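23 September 2018

I promised my sister I'd stop going on about basketball at the dinner table, so I'm afraid it all ends up on the blog instead (sorry, both of you who read it).

Pumska won again last night, 3 in a row now, and I still can't quite believe I'm typing it. Back in July I was all set to give my season ticket away. They'd lost their best shooter to Pavholm, the new coach had never run a senior side, and the friendly against Uklow was so dreary that I did most of a crossword during the second half.

Well, last night we had Uklow again, and what a difference! We were nine points down at half-time and I was already thinking about the bus home. Then Samah Helmy came on and simply refused to let anybody dribble past her. She isn't a big scorer and never has been, but she reads a pass so early that the poor guards looked frightened to throw one. Two steals, a lovely bounce pass to the corner, and suddenly we were level and the whole place was on its feet.

The hall only holds 1,000 and it wasn't full, though you'd not have known it from the noise. My ears were ringing all the way down the hill.
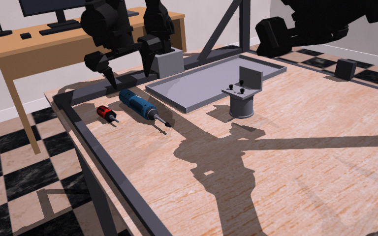
I do still worry about the free throws. We missed 10 of them, and a better team than Uklow would have made us pay for that. The coach says they practise them at the end of every session, when their legs are tired - fair enough, but perhaps try a few at the beginning as well?

Next up is Shehata away, a long old trip and a horrid gym with a draught behind the visitors' bench. I'll be there with my flask and two pairs of socks. If anyone fancies sharing the petrol, leave me a comment, and I promise you can choose the radio station on the way back.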